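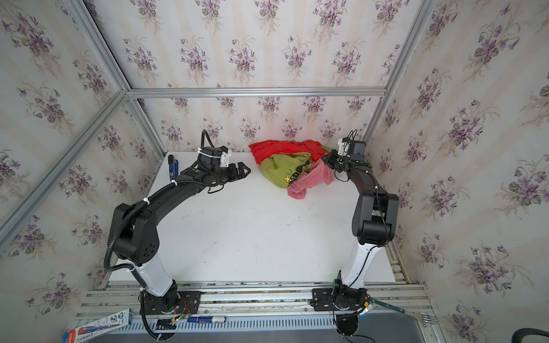 Garments on the folding cell, Troncoso site. The right arm is on the pink item.

Operations diary, Clukico Textile Services
Entry for 10/26/25

The Troncoso site was open today for the end-of-month stock transfer, and I used the quieter floor to bring this diary up to date. The previous entry closed with the decision to keep the Fluto cell in the folding room through the end of the year. What follows covers the time since then, with attention to the effect on staff, as the site office has requested.

The cell remains on the day shift only. It receives adult casual garments from the second wash line, which the operator places on the white table in a small heap. The arms are expected to separate the heap, spread each item, fold it and pass it to the stack. Folding a single shirt laid flat was accepted in August. Separating a heap has not been accepted, and it is the subject of most of the notes in the shift book.

The difficulty lies in picking up one item and leaving the others where they are. Soft garments take hold of one another at the sleeves and hems, and a grip on the top item frequently brings a second item with it. The operators have been asked to let the attempt run to its end before stepping in. This instruction is not popular. A person who has folded clothes for many years sees the mistake well before it is complete, and waiting for it is tiring in a way that the original work was not.

Wanpen Srithong has raised this point in writing. She leads the folding team and has supervised the cell on most shifts. Her note states that an hour beside the cell leaves her less alert than an hour at the bench, and that two operators have asked not to be scheduled there on consecutive days. The request has been granted. From this week the cell position rotates at the midmorning break and again after lunch, and the operator leaving the position returns to the bench.

She has also asked that the phrase "minding the machine" be taken out of the duty sheet. It now reads "cell operator." I recorded no objection to this and the change was made on the same afternoon.

Output. The target set for the trial was 400 finished garments per shift. The best shift so far reached 300, and that was a shift on which the operator was permitted to lay the items out singly. The most recent full shift, fed from heaps, closed at 204. The folding benches finished 957 garments on that same shift, with the usual team. These figures are entered without comment in the weekly return. I will add in this diary that the benches handled the difficult items as well, including anything with straps, linings or a hood, and that the cell is never offered these.

Anil Subramaniam came down from the planning office to watch the heap work. He stayed through a complete change of garments and put several questions to the operator on duty, which was appreciated. He asked whether dark items were more troublesome than bright ones. The operator answered that color seemed to matter less than weight, and that thin jersey was the worst. He asked also what she would change if the choice were hers. She asked for a higher stool and for the stop button to be moved to the side on which she stands. The stool has been ordered. The button requires a visit from the supplier's technician, and the request is with them.

The flowered panels fixed around the table continue to draw remarks from visitors. They remain in place. Some of the staff have become fond of them, and the violets have given the cell its name on the floor – people say that they are "in the garden" until lunch. I note it here as the name has begun to appear in the shift book, and anyone reading the book later may otherwise be confused.

Tidiness. The grooves of the rails at the front of the cell collect debris, and small tools are being left by the operator's side at the end of the shift. A reminder has been posted. Tools are to go back to the wall board, and the rails are to be brushed out at close. The person doing the brushing must first confirm that the arms are powered down and must hold the key while doing so. I have asked that this be read aloud at the start of the week and signed for.

Vunik, the scheduling program, was extended to the folding room at the start of the month. It assigns baskets to the cell or to the benches according to the contents entered at the wash line. In practice the wash line does not always have time to enter the contents, and the program then sends the basket to the cell. Bench staff have been walking over to collect these baskets by hand. I spent part of this morning comparing the program's list with the baskets standing on the floor, and the two did not agree. Until the matter is settled, the team lead may overrule the program without prior approval, and no reason need be given on the form.

This last point was discussed at some length with Mr. Subramaniam. His concern was that frequent overruling would make the trial hard to judge. Mine was that a lead who is responsible for the day's dispatch must be able to direct the day's work. We agreed on the present wording, to be looked at again when the wash line has its second terminal.

Positions. Staff have asked, individually and at the floor meeting, whether the trial will reduce the number of folding positions. The answer given at the meeting was that no position will be removed during the trial. The question of what happens afterward was put directly, and I was not able to answer it. I undertook to obtain a written statement from the planning office before the next meeting. It has not arrived. I have written again this afternoon, with a copy to Ms. Srithong, and have asked that the statement deal with hours as well as positions. Several of the part-time staff depend on the late bench hours, and a promise about positions alone would be of little use to them.

Training. Three of the team have now completed the operator course. A fourth place was offered to a member of the bench staff who declined it, stating that she prefers to fold. Her preference has been noted and will not affect her schedule. It had been assumed when the course was planned that everyone would wish to attend, and the rate of pay for the cell position was set on that assumption. The rate is the same as the bench rate. Ms. Srithong considers that it should be higher, given the additional responsibility for the safety key. I have supported her view in the covering letter and attached the duty sheet.

The stock transfer finished shortly after four. The cell was not used for it. All items were folded at the benches, counted out by the dispatch clerk and loaded for the morning run.

For tomorrow: brush and dustpan for the cell, the safety reading and signatures, a call to the technician regarding the stop button, and a further look at the basket list with the wash line supervisor, who returns from leave.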